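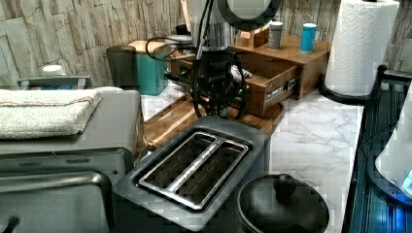

*Arbeitsplatte mit Toaster, links der Miniofen mit gefaltetem Handtuch*

# Oleck – ein Korpus deutschsprachiger Bedienungsanleitungen für Küchenkleingeräte

Oleck enthält 305 Bedienungsanleitungen, zerlegt in 3307 Abschnitte. Wer schon einmal wissen wollte, auf wie viele Arten man einem erwachsenen Menschen mitteilen kann, dass ein Toaster nicht in die Badewanne gehört, ist hier richtig. Alle anderen dürfen den Abschnitt zur Lizenz lesen und wieder gehen.

## Herkunft

Die Texte stammen aus dem Nachlass des Reparaturladens Plallemard, der seine Anleitungen in Bananenkisten aufbewahrte, alphabetisch sortiert nach einem Alphabet, das wir bis heute nicht rekonstruieren konnten. Gescannt wurde im April, korrigiert wird immer noch. Die Texterkennung hielt »Krümelschublade« hartnäckig für »Krümelschabrade«. Wir haben das überall berichtigt, mit einem gewissen Bedauern.

## Aufbau

```
oleck/
 texte/ eine Datei je Anleitung, UTF-8
 abschnitte/ JSONL, eine Zeile je Abschnitt
 notizen/ Streitfälle der Annotation
```

| Feld | Inhalt |
|---|---|
| `id` | laufende Nummer, mit Lücken |
| `geraet` | Toaster, Miniofen, Wasserkocher usw. |
| `typ` | einer von 8 Abschnittstypen |
| `anrede` | `Sie`, `man`, `Infinitiv`, `keine` |
| `uebersetzt` | `ja`, `nein`, `leider` |

Der Wert `leider` in `uebersetzt` ist ernst gemeint. Er steht für Abschnitte, deren Deutsch erkennbar aus einer anderen Sprache kommt und unterwegs gelitten hat (»Das Brot nicht ohne Aufsicht verlassen«). Wer nur zwei Klassen braucht, legt ihn mit `ja` zusammen.

## Annotation

Jeder Abschnitt wurde von 2 Personen unabhängig beschriftet. Bei Uneinigkeit entschied Urho Lindqvist, dessen Begründungen in `notizen/` liegen und stellenweise länger sind als der beanstandete Text. Am häufigsten gestritten wurde über die Grenze zwischen `warnung` und `hinweis`. Unsere Regel: Droht ein Schaden am Menschen, ist es eine Warnung; droht er am Brötchen, ein Hinweis. Für Brötchenaufsätze gilt eine Sonderregel, siehe `notizen/aufsatz.md`.

Garantiebedingungen sind enthalten, wurden aber nur grob beschriftet. Irgendwann ist auch der Fleiß aufgebraucht.

## Bekannte Mängel

- Toaster sind stark überrepräsentiert. Plallemard mochte Toaster.
- Die Anleitungen der Marke Vunau liegen doppelt vor, einmal mit und einmal ohne Kaffeeflecken. Die Textfassungen unterscheiden sich an genau den Stellen, an denen man es erwartet.
- Abbildungen fehlen. Verweise wie »siehe Abb. C« laufen ins Leere, was sie im gedruckten Original allerdings oft auch schon taten.
- Kein einziges Baujahr ist verlässlich.

## Wofür man es nehmen kann

Getestet haben wir Abschnittsklassifikation und die Erkennung von Anredeformen. Das Skript `malik.py` (Projektname Malik, bitte nicht nach dem Grund fragen) baut die Aufteilung in Trainings- und Testdaten nach Hersteller statt nach Abschnitt. Wer zufällig aufteilt, bekommt wunderbare Ergebnisse, da die Hersteller ihre Sicherheitshinweise seit Jahrzehnten voneinander abschreiben.

Als Reparaturhilfe taugt Oleck nicht. Bitte keine Anfragen zu defekten Wasserkochern als Issue anlegen.

## Lizenz und Beiträge

Die Annotationen sind frei verwendbar, die Rechte an den Texten liegen bei den Herstellern, soweit es sie noch gibt. Korrekturen gern als Pull Request, pro Anleitung einer, mit Angabe der `id`. Eierkocher nehmen wir derzeit nicht an.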